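Acta de la reunión de compras, Sep 19, 2019
Toma notas: yo otra vez, que llegué la última y ya se sabe lo que pasa.

Empezamos por lo que quedó colgado de julio, que era decidir si seguimos con Iltov o nos pasamos a Dasby para las pinzas de mano. Kittipong Suksawat traía los dos presupuestos impresos y los fue pasando. El de Dasby sale a 1658 euros por pinza con los dedos de recambio incluidos; el de Iltov es más barato de entrada, pero cobra aparte las almohadillas y el envío. Después de un buen rato de darle vueltas (y de una discusión sobre el IVA que no voy a reproducir) quedamos en pedir **2 pinzas a Dasby** y dejar lo de Iltov para repuestos sueltos. A mí me parece bien, ¡ya lo dije en julio!

## Almohadillas

Kittipong insiste en comprarlas por caja. La caja trae 32 y, al ritmo de ahora, con la ropa se nos van rápido. Yo pregunté si no convenía probar antes otra goma más blanda y me dijeron que sí, pero con el dinero de la partida de pruebas, que está casi seca. Se pide una caja y ya veremos. Que conste que prefiero las estriadas: con el punto fino las lisas me han dado bastante guerra.

## Tareas de ropa en casas

Este punto se alargó más que ningún otro. Queremos llegar a diciembre con más de 100 prendas distintas en la lista, y eso también es presupuesto, porque alguien tiene que comprarlas. Thongdee nos ofrece lotes de segunda mano a buen precio, mezclados, sin elegir talla ni color. Yo pedí que entre bastante prenda oscura de punto, que es la que más cuesta doblar, y se aceptó sin pelea.

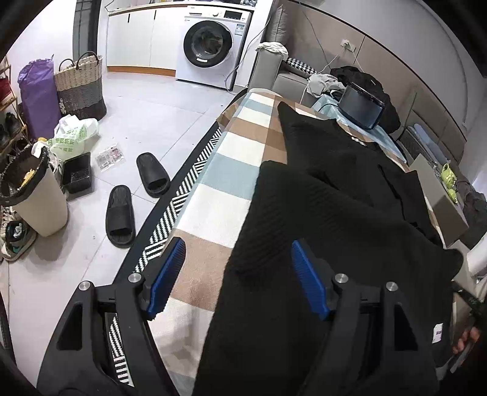
*Pinza abierta sobre la mesa, con la prenda negra acanalada extendida.*

También hablamos de las mesas. Kittipong proponía comprar una plegable igual para todas las casas, y yo le dije que no le veía sentido: si lo que buscamos es trabajar en casas normales, que cada una ponga la suya, con su mantel si lo tiene. Al final no se compra ninguna mesa. Ese dinero pasa a baterías, que nos hacen mucha más falta - la semana pasada paramos dos veces por eso.

## Programa de seguimiento

Nullasance nos renueva la licencia al mismo precio si firmamos antes de fin de mes. Nadie puso pegas, aunque sigo pensando que la pantalla de inicio es horrorosa. Firma Kittipong. Queda pendiente preguntarles si la licencia cubre las dos pinzas nuevas o si hay que pagar por cada equipo, que el contrato no lo deja nada claro y yo lo he leído entero.

## Quién hace qué

- Kittipong: pedido a Dasby, caja de almohadillas y firma con Nullasance.
- Yo: hablar con Thongdee por el primer lote de ropa y pedir precio de baterías en dos sitios.
- Los dos: rehacer la hoja de gastos, quitando las mesas.

El brazo fijo para el taller se deja para la próxima, porque eran ya las dos y teníamos un hambre tremenda. Kittipong traerá medidas del banco de trabajo y yo el catálogo, si lo encuentro.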